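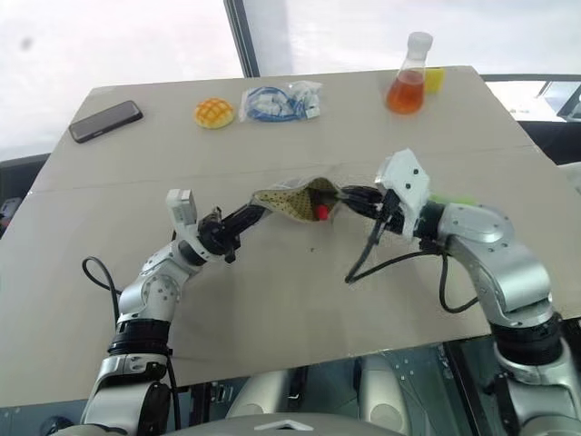 The dotted pouch, with something small and red inside.

Monday, May 28, 2018

I have been sorting out my bags again. I went through the big tote I carry to work and everything in it was loose at the bottom: keys, lip balm, two chargers, receipts from November. It took me ten minutes to find my train pass at Wardale station last week, and I missed the 7:41.

So now I'm using small fabric pouches. The olive-yellow one with the dark dots is my favorite of the bunch. The cloth is thin and crinkled, so it folds down to almost nothing when it's empty. It opens wide enough to see what's in there, and that matters more to me than pockets. I had a stiff zip case from Nistley before this and I was always digging in it with one finger.

My phone stays out of the pouches. I tried keeping it in one for a few days and took it out so often that the whole thing was a nuisance.

The other pouches came from a market stall in Mikwood. One holds cables and one holds pens. I wash them by hand in cold water and hang them over the bath. They dry overnight and I don't iron them.

Next I want to do the drawer in the hall, which still has the manual for a Bianchini coffee maker I gave away in 2000. I also need to find a better place for the spare keys.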